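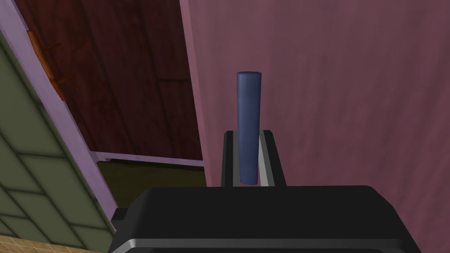 Der Fuchs von Junau

Als Kibet Were mir zum ersten Mal erzählte, dass er einen ganzen Werbefilm aus Papier machen wollte, stand ich gerade mit einem Käsebrot in der Teeküche und habe vor Begeisterung vergessen abzubeißen. Papier! Füchse, Hügel, Regenwolken, alles geschnitten und Bild für Bild verschoben! Der Kunde hieß Flunden, ein Fährbetrieb, der zwischen Junau und der Insel Jaber pendelte und seit Jahren denselben Spot zeigte: Möwe, Horn, Telefonnummer.

»Und was soll der Fuchs auf der Fähre?«, fragte ich.

»Übersetzen«, sagte Kibet. »Was denn sonst?«

Ich war damals im zweiten Jahr bei Haltel, einem Studio mit knarrendem Fußboden über einer Bäckerei, und wir machten dort vor allem Erklärfilme. Männchen ohne Gesicht, die auf Zahnräder zeigten. Ich konnte diese Männchen im Schlaf laufen lassen. Aber ein Fuchs, der Angst vor dem Wasser hat und trotzdem hinüber muss, weil drüben seine Schwester wohnt, das war etwas ganz anderes. Ich wollte diesen Fuchs so sehr, dass ich noch am selben Abend aus einem alten Umschlag sein linkes Ohr schnitt. Es war zu groß. Ich habe es bis heute in der Schublade.

Die Leute von Flunden kamen im Mai zu uns, drei an der Zahl, in dicken Jacken, obwohl unten die Bäckersfrau schon Eis verkaufte. Kibet hatte keine Präsentation. Er hatte einen Schuhkarton, und aus dem Karton holte er die Fähre, eine Fähre aus blauem Tonpapier mit Bullaugen, durch die man hindurchsehen konnte, und stellte sie mitten zwischen die Kaffeetassen.

»Unsere ist weiß«, sagte die Chefin.

»Abends nicht«, sagte Kibet.

Sie schaute lange auf das Schiffchen. Dann beugte sie sich hinunter, bis ihr Auge auf Höhe der Bullaugen war, und ich schwöre, in diesem Moment hatten wir den Auftrag. Bis sie es auch sagte, vergingen allerdings zwei weitere Kannen Kaffee und ein langes Gespräch über Treibstoff.

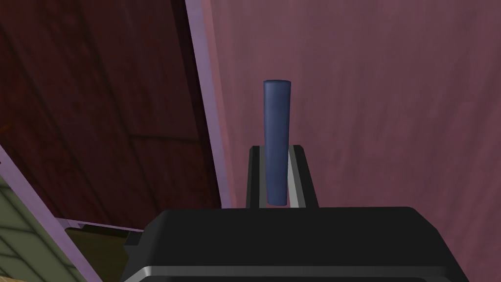
Dreitausend Bilder

3000 Einzelbilder, das hatte Kibet ausgerechnet, und er schrieb die Zahl mit Kreide an die Tür. Jeden Abend wischten wir sie weg und schrieben die neue hin. Wie herrlich das war! Man kam morgens herein, roch die Brötchen von unten, machte die Lampen an, und der Fuchs stand noch genau so da, wie man ihn verlassen hatte, eine Pfote in der Luft. Man schob die Pfote ein winziges Stück weiter, trat zurück, drückte auf den Auslöser. Wieder die Pfote. Wieder zurück. Nach zwanzig Bildern hatte er einen Schritt getan, und wir jubelten, als wäre er unser Kind.

Das Meer machte uns die meiste Arbeit. Erst nahmen wir Seidenpapier, das bei jedem Atemzug flatterte, dann Alufolie, die aussah wie Alufolie. Schließlich rissen wir alte Fahrpläne in Streifen, echte von Flunden, und legten sie in Schichten übereinander. Plötzlich hatten wir Wellen mit Uhrzeiten darin! In einer Welle stand 354, die Nummer einer Linie, die es nicht mehr gab, und ausgerechnet diese Welle schwappte am schönsten. Kibet ließ sie immer wieder vorne mitlaufen.

Bei der Szene in der Mitte der Überfahrt gerieten wir aneinander. Im Drehbuch stand, der Fuchs öffnet die Augen und freut sich. Ich hatte ihm dafür ein Lächeln geschnitten, ein wirklich gutes, mit einem kleinen Zahn.

»Der freut sich nicht«, sagte Kibet. »Der hat noch Angst.«

»Es ist Werbung. Die Leute sollen Karten kaufen.«

»Die haben doch auch Angst.«

Ich ging hinunter und aß wütend ein Rosinenbrötchen. Als ich wieder heraufkam, hatte er nichts verändert, nur den Fuchs ein Stück näher an die Reling gerückt, und neben ihm saß jetzt eine Möwe. Dieselbe Möwe wie aus dem alten Spot, aus Zeitungspapier nachgeschnitten, mit demselben beleidigten Blick. Der Fuchs sah sie von der Seite an. Er lächelte kein bisschen, und trotzdem wurde mir ganz warm. Ich legte das Lächeln mit dem Zahn zu dem Ohr in die Schublade.

Gezeigt haben wir den Film zuerst auf der Fähre selbst, im Salon, auf einem Betttuch, das jemand an die Gepäckablage geklammert hatte. Es schaukelte ordentlich. Die Chefin saß in der ersten Reihe, der Maschinist stand mit verschränkten Armen in der Tür, und ganz vorne auf dem Boden hockte ein Mädchen mit einer Mütze, das eigentlich nur zu seiner Großmutter nach Jaber wollte. Zwei Minuten dauert der Film. Als die Schwester am Anleger auftauchte, winzig und rot, und der Fuchs vor lauter Hast über die Planke stolperte, rief das Mädchen laut: »Nicht rennen!«

Der Maschinist lachte so, dass er sich am Türrahmen festhalten musste.

Danach war das Tuch wieder ein Tuch, draußen war es dunkel geworden, und ich ging an Deck. Kibet stand an der Reling und hielt die Papierfähre unter der Jacke, damit der Wind sie nicht bekam. Er holte sie hervor und streckte sie auf Armlänge vor sich aus, gegen die Bordwand, die im Abendlicht wirklich blau war, genau dieses Blau!

»Siehst du«, sagte er.

Dann tutete das Horn, wir fuhren beide zusammen, und die Möwen flogen vom Dach.

»Beim nächsten nehmen wir einen Dachs«, sagte er auf dem Rückweg, und ich fing schon an, in meiner Tasche nach der Schere zu suchen.
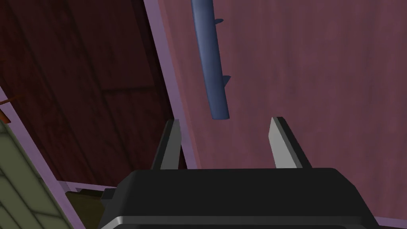 Der Fuchs von Junau. Kurzgeschichte, veröffentlicht am 12. Januar 2026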